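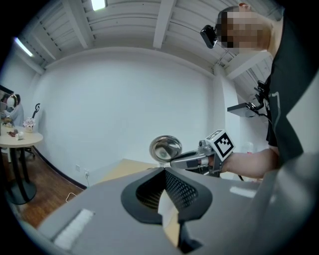
White room, round table end. Flowers and cup on the table, tan tabletop nearer in.

lisport-rooms – README

Notes and pictures of furnished rooms, kept by Kevby. 317 pictures in this release, 12 rooms. Mostly tables, chairs, small stuff on tables, floors and walls. Built for people who sort and label household things and want rooms that look lived in.

What's in it
pictures/ – one folder per room
rooms.csv – room name, floor type, wall color, light type
things.csv – one line per thing per picture
notes.txt – read this before things.csv, please

White room
Floor is brown wood, dark baseboard, white walls. Ceiling has white beams, bright rectangular light plus a tube. Round table is white on top with a black pedestal base, goes in as "table_round". The vase has pale pink flowers. Vase and flowers are one entry, "vase_filled". Empty vases are "vase". Small dark items near the table edge stay as "small_item" unless you can really tell what they are. Don't guess.
Outlet low on the wall gets its own line. White on white, easy to miss.
Thin cable on the floor = "cable", not "clutter".

Labels
72 names in the list, all lower case with underscore. Chairs get labeled even if only the back shows. Cups and mugs were seperate in the first version, merged now under "cup". Tabletops with no legs showing go in as "tabletop", no shape. Flowers without a vase: "flowers_loose".

Colors
Plain words only. White, black, gray, tan, brown, pink. Pale or dark in front if needed. No cream, no ivory, we had three spellings of beige at one point.

Known problems
– Poojary folder has 2 rooms mixed together, split coming in June
– floor type blank for some Darau rooms, carpet or rug never got settled
– "shelf" and "ledge" used for the same thing in places
– a few lines in things.csv have a trailing space, strip before you match

Changes
Cable label added. Cup merge done. Outlets were skipped in the old files, now they are in for every room exept the Darau ones.

Fixes welcome, send the room name and the line number. Files get rebuilt on Tuesday.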